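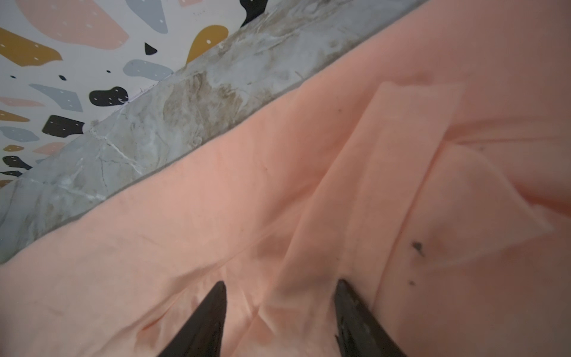
Prayer before town council meetings, keep it or drop it?

Ormont_Resident
Our council in Ormont opens every meeting with a prayer. It has been that way since before I moved here. Last month a man stood up in public comment and asked them to stop, and now it's on the agenda for December. I go to church and I still think he has a point. People come to that room to ask for a variance or complain about a culvert. They shouldn't have to sit through somebody's worship first. What do other towns do?

gravelroad40
Talton has a rotation. Any congregation in town can sign up and so can people with no religion. It's limited to a couple of minutes. We have had Methodists, a Buddhist group, and a man from the humanist club who read a short piece about patience. Works fine. I don't see why it has to be dropped.

pell_k
The rotation sounds fair until you look at who signs up. Talton had 3 slots last year that went to anybody other than a Christian church. I know because I read the minutes. A small group with no building and no staff isn't going to fill out the form.

gravelroad40
The form is one page. If they don't sign up that isn't the town's fault.

Ormont_Resident
I should have said we have no rotation. It is the same two pastors every time. I like both of them.

sisetti_southside
Atheist here, and I would leave it alone. I sat through the prayer in Sisetti for years while we were fighting over the water rates. It cost me a minute. I looked at my notes. There are religious laws worth fighting, like the ones about what a doctor can tell you, and I'd save my energy for those.

pell_k
A minute for you. My neighbor wears a head covering and the whole room looks at her to see if she'll stand. Then she has to walk up and ask those same council members for something. She stopped going.

sisetti_southside
That's a fair point and I hadn't thought about the standing part. Do they tell people to stand?

pell_k
"Please rise." Every time.

old_mill_lane
You people want religion out of everything. This town was settled by believers and 881 people signed the petition to keep the prayer. That should count for something.

Ormont_Resident
I saw the petition. It had a lot of signatures from outside the town limits. Also I am one of the believers, so please don't tell me what I want. My grandfather left the old country over a state church. He would have walked out of that room.

old_mill_lane
Then walk out. It's allowed.

tess_in_chau
Châu went to a moment of silence. There was a lot of yelling at the hearing, maybe 200 people showed up, and then it passed and the subject never came up again. You can pray in it or go over your grocery list.

gravelroad40
Silence is fine with me but I'd miss hearing from the other groups. I had never talked to a Buddhist before that.

Ormont_Resident
I'll bring up the silence idea at the meeting, and ask them to drop "please rise" either way. Tess, was yours done by ordinance or did the chair just start doing it?

tess_in_chau
Resolution. The clerk's office will send you the wording if you call before 4.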